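The white baskets are in at the Mistine swap shelf, all 46 of them!

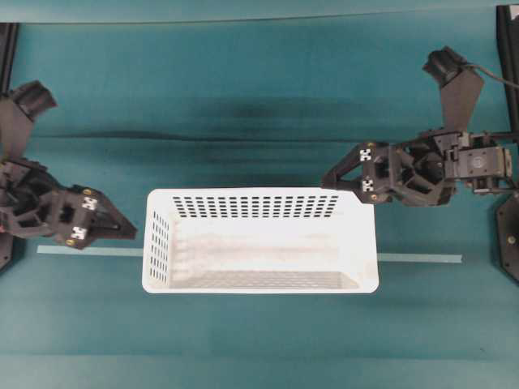
*Empty and ready for a home.*

We love the rounded corners and all those little slots (along the walls). 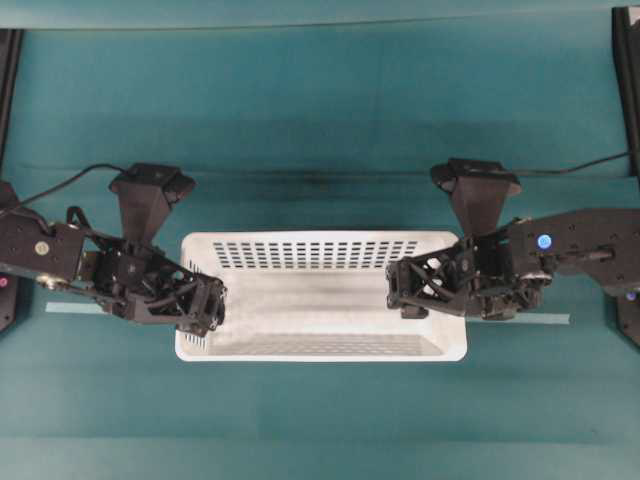 Su wrote in to ask if one would hold her winter scarves, and whether lids are coming in May.

No lids yet, but scarves, yes!
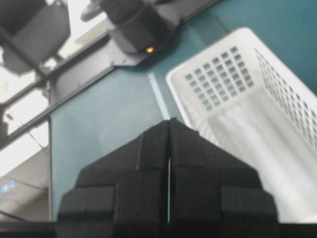

*Square holes along the walls.*

Pick yours up from shelf 3.

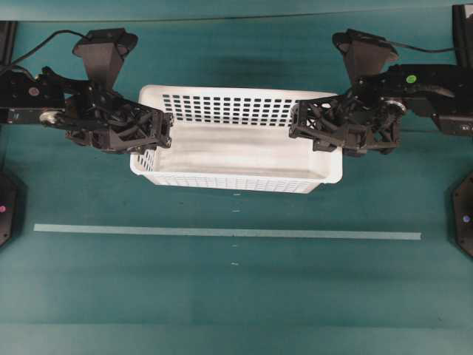

*White basket, teal tabletop.*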